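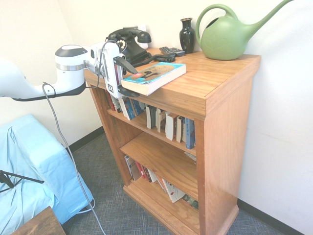

4. Setting up and arranging the bookcase

This section covers the Cedora low bookcase once the panels are joined and the back is on. The maker's leaflet stops at that point with a drawing of a smiling family, so the rest has been worked out by using the thing.

4.1 Before you load it

1. Stand the bookcase where you want it to stay. Moving it loaded strains the joints, whatever the leaflet says about "easy repositioning".

2. Check the plinth sits flat along its whole length. On carpet it will look flat when it isn't. Press down on each front corner in turn and feel for rocking.

3. Fix the wall strap. Cedora calls this optional for low units. We don't. Look for cables before drilling, above all near a telephone or aerial plate.

CAUTION: Do not drill directly above or below a wall plate. The cable usually runs straight up or down from it.

4.2 Filling the shelves

4. Begin with the bottom compartment and put the heaviest books there. Atlases, bound magazines and anything by Oyelaran (the big gardening volumes, not the pocket ones) belong at floor level.

5. Fill the two shelves above from the ends towards the middle. The advertised load is "generous", a word with no kilograms in it. If a shelf begins to bow, take books off. Turning the shelf over only hides the bow for a few months.

6. Leave a finger's width behind the books.

4.3 Using the top

The top is sold as a display surface. In most homes it becomes the place where everything gets put down, and you may as well plan for that.

7. Put the telephone at the end nearest its wall plate. An old dial telephone is heavy enough to stay put while you dial, but a coiled cord will wander across the top and catch on things. Lay the cord behind anything light.

8. Keep remote controls side by side in one spot. The Zomus tidy tray, sold separately, does the same job as an empty patch of wood and costs more.

9. Stand narrow-necked vases well back. Dried stems are safest. If you must have fresh ones, fill the vase at the sink.

10. A watering can may live at the back corner if it is empty. The Kovosska wax finish is described as water-resistant. Ours took a pale ring in one evening — make of that what you like.

11. Return paperbacks to the shelves when you have finished with them. A book left near the front edge gets knocked off sooner or later, and thick ones land on their corners.

NOTE: The moulding overhangs slightly. It is trim, and should not be used as a handle when lifting.

4.4 Care

Dust with a dry cloth, along the grain. Polish is not needed in the first year, although the leaflet recommends it twice and happens to have a voucher for some on the back.

Spare shelf pins are part 503. The strap kit is part 154.

Section revised by Bronisława Kozłowski, Tuesday, June 21, 2022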